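Thread on cold-brewed tea, with the measurements I kept this summer. September 1, 2018, and it is still too hot here to want anything out of a kettle, so the timing works.

1/ Scope first. This covers cold steeping in the refrigerator, start to finish. It does not cover sun tea, flash-chilled tea, or hot concentrate poured over ice. Those are different extractions and they taste different.

2/ Base ratio: 8 grams of leaf per liter of water. I tried going up to 11. For black tea 11 is too much, the cup gets heavy and drying at the back of the tongue. For a light green it is fine and arguably better.

3/ Weigh the leaf. A tablespoon of rolled oolong and a tablespoon of white tea are not close to the same mass. Any recipe that gives spoons without naming the tea is giving you a guess.

4/ Water. Mine comes out of the tap in Flaltham hard enough to leave a ring on the kettle. Cold-steeped black tea made with it is dull and a little chalky, and the color goes brown instead of red. Through a carbon pitcher filter it improves some. Cut half and half with distilled it improves a lot.

5/ Straight distilled is worse than the blend. Thin, sour at the front, no middle. I ran that comparison on two different teas and got the same result.

6/ Teas used all summer, so you can adjust for your own:
Caldeira black, orthodox, medium broken leaf
Temano green, pan-fired, whole leaf
Dried hibiscus, bulk bin, no name on it
Fresh mint from the back step

7/ Steep time for the Caldeira: overnight. I pull it in the morning and it is done. Leaving it until dinner adds color and not much flavor. Leaving it until the following morning adds a papery taste I do not care for.

8/ The Temano is faster. It is drinkable by lunch if it goes in at breakfast. It also falls off sooner, so make less.

9/ Hibiscus does not behave like tea at all. Most of the color is out within the first hour and the acid follows. I use half the leaf weight and strain early. If it is strained late you need sugar to rescue it, and then it is a soft drink. 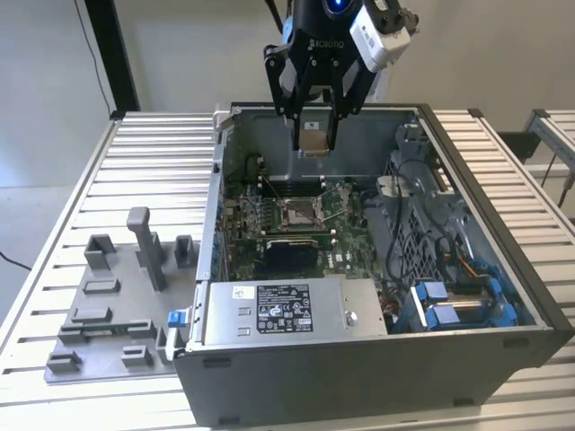
10/ Strain through something finer than the basket that came with your pitcher. The broken leaf gets through a standard mesh and keeps steeping at the bottom. A paper coffee filter works and is slow. A nut milk bag works and is fast, but it has to be kept only for tea, it holds smells.

11/ On pitchers. I have the Wevatach, the tall glass one with the center infuser. Good points: fits in the refrigerator door, the lid seals, the glass does not hold odor. Bad points: the infuser is narrow, so a full dose of oolong swells and packs solid, and the water in the middle never reaches the leaf.

12/ Fix for the above is to skip the infuser. Put the leaf in loose, close the lid, strain when pouring into a second container. One extra thing to wash.

13/ If you insist on the infuser, turn the pitcher over a few times before bed. It helps. It does not fix it.

14/ Temperature of the water going in. I start with cold. Starting with room temperature water gives a slightly stronger result for the same time. I saw no other difference and stopped tracking it.

15/ The hot start is a different matter. Some recipes have you wet the leaf with a small amount of hot water, wait 45 seconds, then add the cold. With the rolled oolong this is worth doing, it opens the leaf. With the Caldeira it brings in the astringency that cold steeping was supposed to leave behind. With the Temano I would not.

16/ Sweetening. Granulated sugar will not dissolve in a cold pitcher, it sits there. Make a syrup, equal weights sugar and water, heat until clear, cool, keep in a jar. I add it by the glass and leave the pitcher plain, so that the pitcher can also be used for the lemon version.

17/ Honey syrup, same method, equal weights. Good with the green. With the black it covers everything.

18/ Lemon goes in the glass. Slices left in the pitcher overnight make it bitter from the pith, and the tea goes pale, which is just the acid acting on the color and harmless.

19/ Mint goes in with the leaf. Whole stems, not torn. Torn mint turns dark and tastes like lawn by morning.

20/ Ginger: cold water pulls very little out of it. Sliced ginger in a cold pitcher is decoration. Simmer it in the sugar syrup, strain, and dose from there. Peeled or unpeeled made no difference I could taste.

21/ Storage. I keep strained tea 2 days, refrigerated, lid on. It probably goes a bit longer. By then the aroma is gone and I would rather make a new one. Anything with fruit in it I finish the same day.

22/ Cloudiness. Hot tea clouds when chilled. Cold-steeped tea mostly does not. If yours is cloudy, check whether hot water got in somewhere, or whether the leaf is very fine. Cloudy tea that was clear yesterday, or has a film on top, goes down the drain.

23/ Ice. Make ice from the same water as the tea. I resisted this for a long time as fussy. Hard-water cubes melting into soft-water tea leave white flecks in the glass.

24/ Tea cubes (freezing leftover tea for ice) work with black. With green they taste stale after a week in the freezer. With hibiscus they stain the tray permanently.

25/ Caffeine, since it comes up every time. I have no way to measure it. Cold steeping is usually said to extract less for the same leaf and there is a lot of variation in how people run the comparison. If it matters to you, drink the hibiscus.

26/ Second steeps. The oolong takes one, cold, same volume, full day. The others do not. I tried the Caldeira twice and got brown water both times.

27/ Spent leaf goes in the compost. Spent hibiscus can be chopped and cooked down with sugar into something close to a jam. Texture is chewy. It is fine on yogurt.

28/ Current house recipe, for anyone who scrolled:
8 g Caldeira black
1 liter water, half filtered tap, half distilled
2 stems mint
Refrigerator overnight, loose leaf, lid closed
Strain through paper
Syrup and lemon in the glass

29/ House recipe, green:
11 g Temano
1 liter water, same blend
Nothing added
Refrigerator, breakfast to lunch
Strain, drink the same day

30/ Scaling up. Doubling the volume in one large jar came out weaker than two separate pitchers at the same ratio. The leaf settles in a layer on the bottom and a tall jar does not mix on its own. Stir once before bed and once when you get up.

31/ A correction to something I posted earlier this summer. I said that the Temano could be left overnight at the lower dose. I had one good batch and wrote it up as a rule. Repeated it since with a new bag and it came out grassy and flat. Use the short time.

32/ Also corrected: the syrup jar does need to be refrigerated. Mine grew something.

33/ Not tested: sparkling water as the steeping liquid, milk, anything smoked, anything in bags. Bags should work with the weight printed on the box, but the leaf is close to dust and I would cut the time and check it often.

34/ In October I go back to hot. I will do the same exercise for masala chai, where the open question is whether the spices should be simmered before the leaf goes in or along with it. I have been doing it along with, and the cardamom is weak.

35/ If you have numbers for very soft water, send them, with leaf weight and time. Mostly interested in black tea. I can only blend down from hard and I don't know how close that gets.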